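Print this page | E-mail this page

Lecture notes, week 6: Can machines do the chores yet?
Course staff, Rutherford
December 2021

Last week we ended on the dishwasher problem, and several of you stayed behind to argue about it, which I loved! Today we take on something that sounds easier and is a lot harder: tidying a desk.

Start with what works. A machine bolted to one spot, picking the same part out of the same tray, is a solved job. The Ginon packing line we looked at in July handles 32 kinds of box and hardly ever needs a person. Everything there is where the program expects it.

Now think about a home. Every shelf is a different height, things get moved, and a plant pot has to be treated more gently than a book. A person reaches past the keyboard without thinking. For a machine, that reach is a whole plan - where the arm goes, what it might bump, how wide to open the jaws, when to stop squeezing.
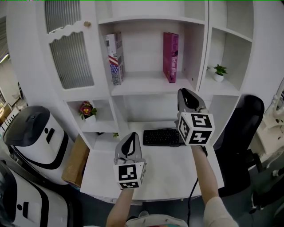

Fig. 1. Hand-held grippers with printed markers, over a desk and bookcase.

One idea I find really exciting is to let people do the chore while holding the gripper themselves. The printed markers can be tracked by a camera, so the motion of each gripper can be worked out later and used for training. You skip the slow business of steering an arm from a joystick, and you get human habits for free (good ones and bad ones).

The Drostia set in your reading has 3342 recorded chores, and 1526 of them use both hands. Look closely at the two-handed ones. Holding a book steady with one gripper while the other moves something beside it is where learned programs still fall apart.

So, can they do it yet? Single steps, often yes. A full tidy-up in a strange room, no, or only with somebody standing by. The shop floor is well ahead, mostly where the work has been arranged to suit the machine.

For next time: read the Trorkham report, sections on grasping and recovery. Pick one chore you did this week and write down every point where your hands changed what they were doing. It will be a longer list than you expect!

Contact the course office | Copyright Rutherford | Back to top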